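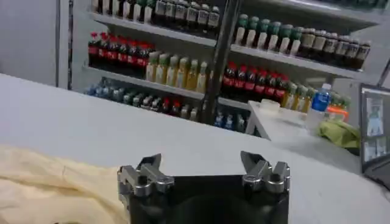

3.2 Setting and Materials

The folding sessions at Clernbridge took place at a plain white table, set up in front of shelves of bottled drinks – a homely enough spot, and one we grew rather fond of over the 34 sessions in June.

Figure 2. Cream T-shirt spread on the table, with soft wrinkles still in the fabric.

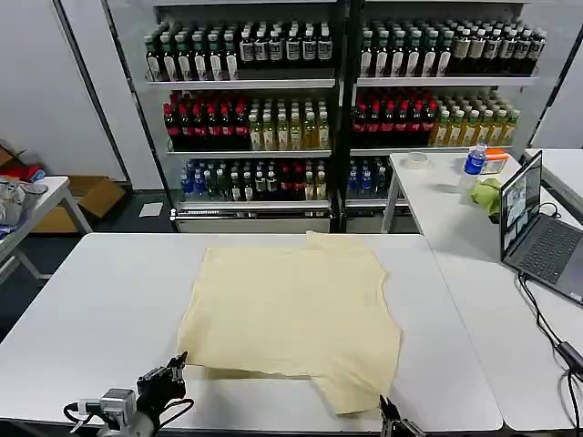 3.3 Laying Out the Cloth

Smoothing came first, and we let it take as long as it liked. 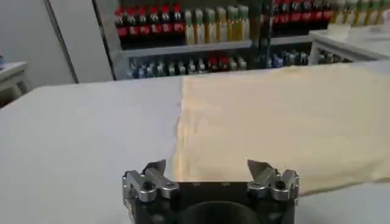

Reading time: 2 min

Small wrinkles were left alone.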